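The Bells of Zarnville Ring Again

25/04/2018

When you come to Zarnville by the river road, the first thing you notice is the tower of the parish church. It is not very high, but the town lies flat and there is nothing to compete with it. For 184 years the people have set their day by its bells, and when the bells became silent two winters ago, many of them told me that they slept badly.

The church was built by families who had come down from the hill villages around Pilleck. They brought with them their own stonemasons and, on a cart drawn by oxen, a bell which had already served in an older chapel. This bell is still in the tower. The parishioners call it the Old Lady. Her voice is a little rough, and the founders who examined her during the works advised strongly against any attempt to make it sweeter.

The second bell is younger and was paid for by the workers of the Bolger paper mill. Their gift is recorded in the parish book with a full list of names, 805 in total, written in one patient hand over many pages. The mill has been closed for a long time. Still, on the feast of the parish, old people come to the sacristy and ask to see the page where a grandfather is written.

A beam that could not wait

The trouble began in the wooden frame which carries the bells. Water had come in under the louvres on the west side, probably for years, and the main beam had become soft at one end. In January a carpenter pushed the blade of his knife into it up to the handle. The ringing was stopped on the same afternoon.

The parish asked for offers and chose the firm Hornovent, which has repaired several towers in the region. Their plan was a modest one. The sound oak would stay, the rotten end would be cut away, and new oak would be joined to the old with pegs, as the first builders had done. No steel was to be put in where wood could do the work.

To bring the bells down, the workers had to open a trapdoor which had been nailed shut and covered with boards. Under the boards they found candle ends, a child's shoe and a hymn sheet so brown that only the title could be read. The shoe and the hymn sheet are now kept in the sacristy cupboard, next to the parish book. 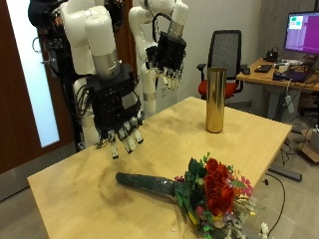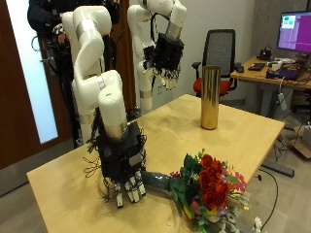
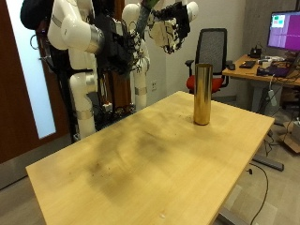 Thirty steps and a ladder

The way up to the bells is not for everyone. There are 30 stone steps, worn in the middle like spoons, and after them a ladder which moves when you climb it. I went up on a clear morning with my notebook between my teeth. At the top the smell of fresh oak was very strong. The new wood is pale and the old wood is almost black, and where they meet one can hardly put a fingernail into the joint.

The louvres have been renewed as well, and behind them there is now a fine net against the pigeons. The swifts, which nest under the roof in summer, have been given their own openings on the north side. This was a wish of several parishioners, and it delayed the work by 2 weeks.

The money came slowly. There were soup lunches, a concert by the choir from Pilleck, and a sale of the old roof slates, on which the schoolchildren had painted the tower. Some of the slates hang in kitchens all over the town. The diocese paid for the scaffolding, and the remainder was covered by a gift whose giver has asked to stay unknown.

The first ringing

The bells were blessed on the grass before the church and lifted back the next day. The first ringing was planned for noon. At a quarter to twelve the square was already full, and the baker had closed her shop and was standing in the doorway with her apron on.

The Old Lady began alone, as the custom is. After her came the bell of the paper mill, brighter and quicker, and then the two together. A man beside me took off his hat and held it against his chest until the sound was over. Afterwards people stayed a long time in the square and talked.

The ringers meet in the evening to practise, and they are looking for new hands, because most of them learned the ropes as schoolchildren and are now retired. Visitors can climb the tower after the morning service from spring until the end of autumn. Solid shoes are needed, and bags must be left at the bottom.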